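New fridge: peel the film and tape before or after it goes in?
Kitchens & Appliances > Setting up

granitegal_5
Posted Monday 8:14 pm

Hi all, long time reader. We're fitting out the kitchen at Drimwood bit by bit and the fridge has finally turned up (five weeks later than promised, thanks Haltel Deliveries). Cupboards are in, bench is in, floor is down and I'm already precious about all of it. The bench is a speckled grey granite and I went for glossy white fronts underneath, which my sister reckons I'll regret by July. 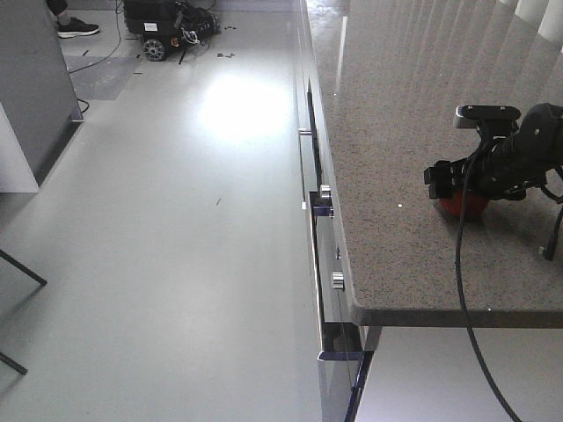 I keep going back and forth on the little chrome knobs too. They looked great in the showroom, but I'm worried they'll catch on my pockets every time I walk past. Anyway, the fridge! Do you lot pull all the tape and plastic off straight away, or leave it on until it's been pushed into its final spot?

mopbucket
Posted 8:31 pm

Leave it on til it's where it's going to live. We took ours off in the garage like a pair of geese, tipped the thing to get it over the doorstep and every shelf slid forward at once. One of them was glass. I was finding bits for weeks.

Sani_fan
Posted 8:40 pm

Disagree, sorry mopbucket. Take the lot off first, pull the shelves out, carry them in separately. It's lighter and you can give everything a wash in the sink. I use plain Sani dish liquid, a tiny squirt.

granitegal_5
Posted 9:02 pm

Ok well I've opened the door for a sticky beak and there's blue tape on the shelf ends and crinkly plastic on what looks like the middle door bin. I do like the clear bins, the top one is a decent size and I'm hoping it'll take all my jars of mustard.
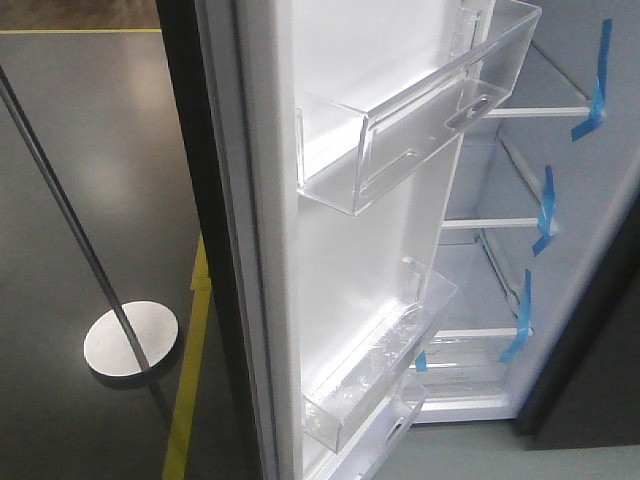

Does that blue stuff leave goo behind? The old place had a fridge with a sticky patch that collected crumbs the whole time we lived there, and I never did shift it. I'd rather not start this one off the same way.

flatpack_dad
Posted 9:15 pm

Pull it slowly, back on itself, and it should come away clean. If it's been sitting in a warm warehouse you might get a bit of residue, so warm water and a dab of cooking oil, then wash the oil off. Please don't scrape at it with a knife. I've got a nice gouge in my crisper cover to remember that by.

Sani_fan
Posted 9:22 pm

Bicarb paste is better than oil. Oil just gets in the seal.

flatpack_dad
Posted 9:25 pm

Not if you wipe it off, mate. Bicarb left my last one all cloudy. Each to their own.

mopbucket
Posted 9:37 pm

Never mind the goo, what about your floor? Grey and shiny shows every drag mark. I paid $188 for a set of Flolus sliders and used them twice, so I'm not saying buy those, but put something under the feet. An old blanket did the job at Mum's. Two people, slow, one on each side, and keep the doors taped shut while it's moving.
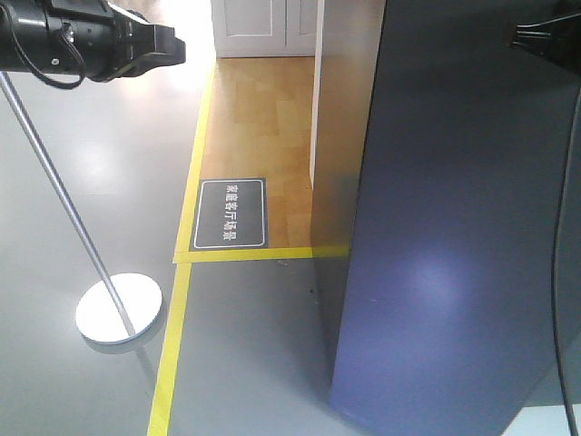 How long should it stand before I switch it on?

If it travelled upright, a couple of hours is plenty for most fridges. If it was laid on its side, leave it overnight, and check the booklet either way in case yours wants longer.

granitegal_5
Posted 9:58 pm

Brilliant, overnight it is, I don't trust that truck one bit. Tape stays on until it's in place (sorry Sani_fan!) but I'll wash the shelves your way after. Will get my brother-in-law round about the lifting, he owes me for the trampoline.

Sani_fan
Posted 10:06 pm

Fair enough. Do the door bins while you're at it, people always forget the bins.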